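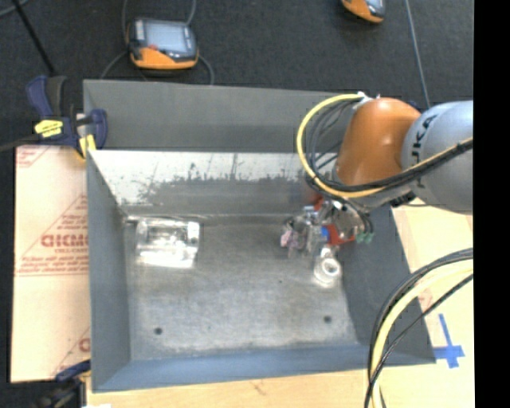

Grey sheet-metal bin, floor worn, two small holes near the front

gasser_shed
Picked up this bin in September for sorting packaging offcuts. Sheet metal, open top, sides slope. The floor is scuffed and there are dark blotches along the back wall. Paint it or leave it?

bridby60
Leave it. Paint will chip and end up in your plastics. I'd plug the two holes though.

Aurelia Marti
Disagree on the holes – I'd keep them so you can hose it out. Clear plastic is hard to spot on shiny metal. I'd put a dark rubber mat down.

bridby60
A mat just collects crumbs underneath.

Aurelia Marti
Mine lifts out. Takes two minutes to rinse.

gasser_shed
No paint then. I'll try a mat in a dark colour and leave the holes alone for now. Does Sirer still sell them cut to size?

Fabian Eder
They do, $60 last time I ordered.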